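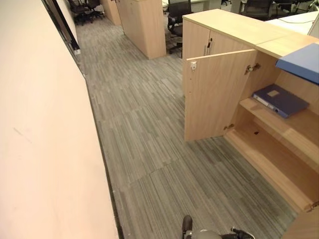

plosdale_tinkerer: Before anybody asks, yes, I'm driving it by remote control, and yes, the arm ends up too close to the door.

Home | Robots | Teaching by Hand | Unanswered | Log In

I'm showing our robot how to open and shut an office cabinet. After 50 demos it follows the door nicely until the swing gets wide, then it dithers like me at a buffet. Do I need 1,000 more, or better ones?

9 comments | Share

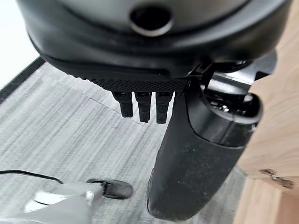 Skekov: Better ones. Your early runs are you learning the controls, and it's copying you faithfully — pauses included. Throw those out. Then move the base before the door gets wide, and start from a different spot each time. I got further with 12 clean runs than with everything I recorded in January.

12 people found this useful

kiani_fan: just push the door with your foot lol. but seriously slow down near the edge, mine always lost it there

Share | Report

plosdale_tinkerer: Deleted the bad ones and started over. The foot has been ruled out. 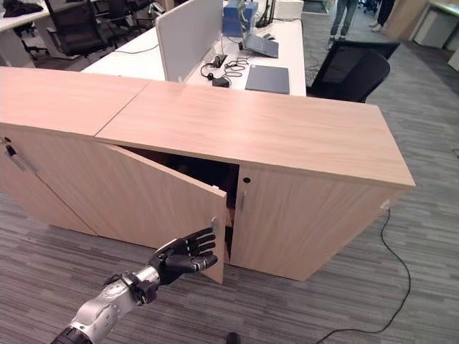 Fingers at the door edge, 22nd May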